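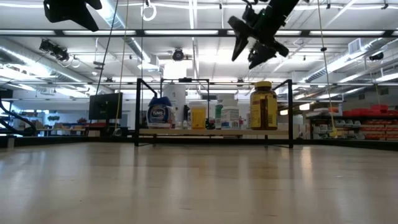

Shelf rack on the two-arm bench, with the mixed bottle set.

Stop Retrying in the Planner

Most manipulation stacks I have worked on contain a retry loop, and most of those loops are in the wrong place. They sit inside the motion planner wrapper, they catch every failure the same way, and they hide the information the rest of the system needs. My argument is that retries belong one layer up, in the task code, and that the planner should be allowed to fail once and say why.

Take a shelf of medicine bottles. The containers differ in height and width, some stand partly behind others, and a few are tiny. A request such as "grasp the small vial" can fail for several unrelated reasons. The perception node may have merged the vial with the tall container behind it. The grasp pose may be fine but unreachable without touching a neighbor. The sampler may have run out of time on a problem that has a solution. These three cases need three different responses, and only the last one is helped by running the same query again.

Our stack used Jemness for planning and Rätsep for segmentation and pose estimation. The Jemness wrapper we inherited retried 15 times with a new random seed before it returned anything. On an easy shelf this looked like robustness. On a crowded shelf it meant the arm stood still while the wrapper worked through 15 attempts at a goal that was in collision from the start. The log then recorded a single line, "planning failed," with the status code of the last attempt only.

I removed the loop in September and replaced it with a typed result. The planner now returns a path, or one of: goal in collision, start in collision, no inverse kinematics solution, timeout. Goal in collision also returns the pair of bodies. That last field did more for us than any tuning of the sampler. Much of the time the second body in the pair was a phantom, a strip of point cloud that Rätsep had attached to the wrong object. Translucent and shiny containers were the worst. We had been adjusting planner parameters to fix a perception fault.

The usual objection is that sampling planners are random by design, so a retry is part of the algorithm. I accept this for timeouts. We allow 2 attempts there, set in the task file where anyone can read the number. I don't accept it for a goal check, which is deterministic. The same pose against the same scene gives the same answer on attempt 7 as on attempt 1.

A second objection is that typed failures push work onto whoever writes the task code. They do. The pick routine grew, and parts of it are ugly. It has to decide whether to request a new view, choose another grasp, move a neighbor out of the way, or use the other arm. But those decisions existed before. They were being made by a seed counter.

Tooling vendors are not helping. Brovetti ships its planning node with retries on by default and buries the setting in a launch file. Zernorex at least exposes per-attempt status, though it stores it in a ring buffer of 4000 entries shared with the controller messages, so on a busy bench the useful part is overwritten before anyone opens it. Both should log each attempt separately and put the cause in the return value.

We still have failures we can't classify. Two-arm queries are the main source, where one arm is blocked by the planned path of the other and the checker reports whichever contact it finds first. For those the result says "unknown" and the task stops. I would like a better label, and until we have one I prefer the stop.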